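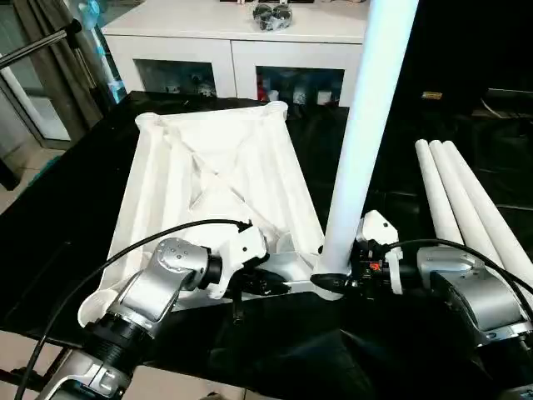 Notes for my talk, Tuesday evening, Bralby workshop

Start slowly. Say good evening, say my name (Sólveig Vestergaard), thank Poul Ravn for the table and the key.

1. What we build
Two arms on one black table, at home scale. The task is to put together a piece of furniture from white plastic parts: one wide base with an X of struts inside, and tubes which must stand up from it. I chose it because a person does it without thinking, and the arms find it very difficult.

2. Why two arms
One arm must hold the base and the other must bring the tube. In my first version I had only one arm and a clamp. The base moved each time the tube touched it. Explain that the left gripper presses on the rim, and the right one takes the tube low, near the black tip.
Ask the room: who would hold the tube higher? Wait for hands. I also tried this. With a high grip the lower end swings, and small errors become large.

3. The cables
Bongani Du Plessis asked me to speak on this, so I do. My cables go outside the arms in big loops. It is not beautiful. When they were tied close, the wrist could not turn all the way and the motor stopped. Leave more cable than you think — then check that it does not catch on the part.

4. The numbers
We have 3,653 attempts in the log. In 2,659 of them the tube reached the base. In 769 it also went in straight and stayed. Speak these slowly, and write them on the board.
Most of the others failed in the last two centimeters. The tube leans a little, and the arm pushes anyway. Snædís Bjarnason wrote the part which now feels the force and goes back. Let her stand up if she wants.

5. What is next
- a softer pad for the fingers
- picking up the tubes when they lie close together (now I still separate them by hand)
- a second base, in May if I have time

Questions. If someone asks the price, say that the list is with Vibeke Eskildsen and she can send it.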